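September, early

The kitchen table is now the only piece of furniture I own that isn't in a dispute with the moving company. Keseck Moving & Storage says my bookcases are in Sillton. The depot in Sillton says they have never had any bookcases, though they do have a rowing machine they'd love me to claim. I was on hold for 80 minutes over this, most of it to a pan flute. I have started humming it while I brush my teeth.

So this was going to be the year of eating properly. I decided that on the drive up, somewhere after the second gas station burrito. New town, new apartment, dinner at a table, with a fork, before nine at night. In the old place I ate over the sink for the best part of a decade and told people it was a standing desk sort of thing.

Day one went well. I made lentils. They tasted the way a cardboard box smells, but they were hot and I sat down to them. Day two I had cereal. Day three I had cereal at 4 in the afternoon and called it an early supper, and by day four I was back at the sink with a heel of bread, looking out at the parking lot like a man waiting for news. 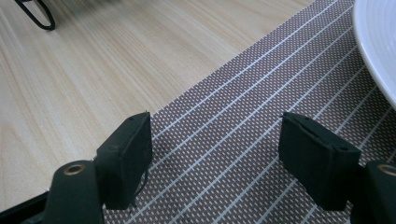 Placemat on the table. Standards, for now.

The trouble with Basada Street is the smell of other people's cooking. It comes up the stairwell from five o'clock on. Onions first, then something with cumin, then at half past six a roast chicken so good that I stood on the landing with my recycling for longer than recycling calls for. I own 11 spices, all moved here at considerable expense, and four of them are paprika. One of the paprikas expired during a previous administration. I can't say which, the label has rubbed off, but the font was hopeful.

I did walk down to the market to fix this. It's called Kos and it is the size of a two-car garage, with one aisle for food and another for what I can only call hardware and birthday candles. I went in for garlic, rice and a lemon. I came out with rice, a padlock, and a jar of pickled something which the woman at the register put in my bag with a firm nod. It was $30 altogether. I don't have anything to lock.

Late, same night

Ate the rice. The pickled something is turnip, I think, and it's wonderful. I had it straight from the jar, then remembered the plan and got a plate.

I keep thinking about my grandmother's table, which was set all day long. You'd clear breakfast and she would be right behind you putting out the forks for lunch. As a kid I assumed that was a law. She had a drawer of cloth napkins ironed into squares and nobody was allowed to be the first to use one, so we all sat there with sauce on our chins waiting for an uncle to crack. I got two of those napkins when the house was sold. They are in a box marked BATHROOM MISC, in Sillton or possibly at sea.

It was a lot of fuss for soup, and I would give a fair amount to be fussed at over soup tonight.

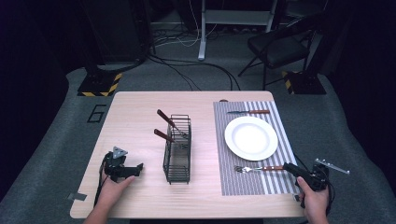
Things I will do this week

Buy garlic. Garlic only.

Call Keseck before ten, when the flute is shorter.

Eat at the table four nights out of seven. I was going to write seven, but I've met me.

Throw out the old paprika, or at least give it a funeral.

Find out who makes the chicken. Not to ask for any, just to know.

Next evening

Progress, of a kind. I got garlic. I also got a bus card, a library card, and a leaflet about the history of the water tower, which is 106 feet high and has apparently been struck by lightning more often than anyone feels is fair. I read the whole leaflet over dinner. Garlic, oil, spaghetti, half a lemon I found in the fridge door and have decided not to ask questions about. I used the fork. I sat until the plate was finished and then I kept sitting, which felt very continental until my foot went to sleep.

Wiped everything down afterward and left it all bare and clean for the morning, and felt smug for the length of time it takes to dry one pan.

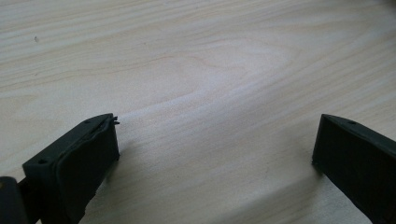
My sister, told all this over the phone, said that one plate of spaghetti isn't a new life and I should call her back when I've cooked a vegetable. I said garlic was a vegetable. She said garlic was a seasoning with good publicity. Then she asked what I was humming.

The bookcases are coming on the next truck, Keseck says, or the rowing machine is. They were a little unclear. I've cleared a space by the window that would suit either one.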